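Postmont Kitchen Tasks: Frequently Asked Questions for Contributors

Last updated Friday, January 31, 2025

What is being collected?

Short recordings of a robot arm handling cups, bottles and food containers. Each recording is one episode: one task, start to finish, driven by a person. The episodes are used to train a policy that will later do the same tasks without a driver.

How many episodes are there so far?

1,116 accepted. The target for the first release is 2,000, which we expect to reach in August.

How long is one episode?

Most run well under a minute. Stop recording when the object is released and the arm has backed away. Do not trim the ends yourself.

Do I need experience?

No. New drivers do 5 practice episodes on the Tultard rig before anything is saved. If you have driven the Kyei rig before, you still need the practice, as the controls are mapped differently.

What if I drop something or miss the grasp?

Keep going if you can recover within 3 tries. Recoveries are useful and we keep them. If you can't recover, end the episode and mark it "failed." Failed episodes are stored separately and are not deleted.

Should I always start from the same position?

No. Move the objects between episodes and vary the starting pose of the arm. A set where the cup always stands in one spot teaches the policy that spot.

Are the containers full or empty?

Both. Log the fill on the episode form before you start.
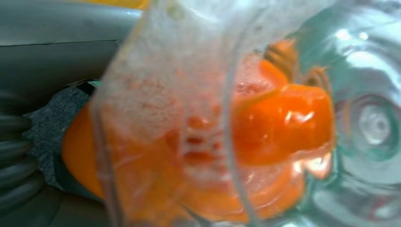
Which camera matters most for clear plastic?

The wrist camera sees the contact between the gripper and the object, so it is the view we check first. Clear plastic is the hardest material in the set. Glare can hide the wall of a cup, and with an orange mixture inside and another clear container pressed up against it, the reflections pick up the orange too. Do not discard an episode for glare or soft focus. Do discard it if the wrist view is missing.

Who labels the episodes?

The driver picks the task name from the list. Everything else is added later in Brunness, our review tool. Please don't make up new task names.

Can I get a copy of the data?

Contributors can request access to accepted episodes through the form on the downloads page.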